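The Gray Bin, and Other Things We Keep

Birnlow Workshop, Danatdale — a gallery

Every shop has a piece of equipment older than the paint on the walls. Ours is a bin. It came with the lease, it weighs more than anyone wants to lift twice, and Piris offered us a new one last April for $206 plus delivery. We spent the money on lunch and a better broom.

What follows is a small tribute to scuffs, scrapes and surfaces that have given up on looking nice.

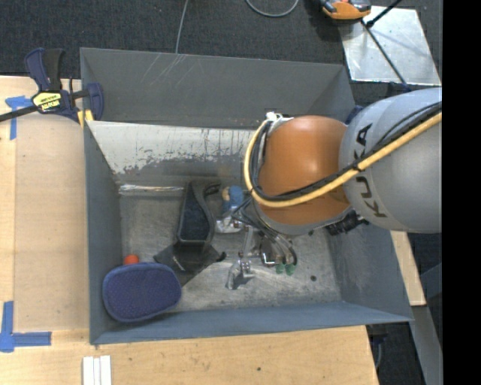

The bin at work. Scratches on the tall back panel, ragged streaks along the bottom of the pale one in front of it, and a few rusty marks we prefer to call character.

People ask why we don't repaint it. We did, once, with 12 cans left over from the Jacobs job, and the finish lasted almost a month. These days it gets a wipe at 4 in the afternoon and a kind word if somebody is in the mood. The floor is scraped metal and plans to stay that way.

Prints are for sale at the front counter. Ask for the bin series — we ordered 500 and have plenty left.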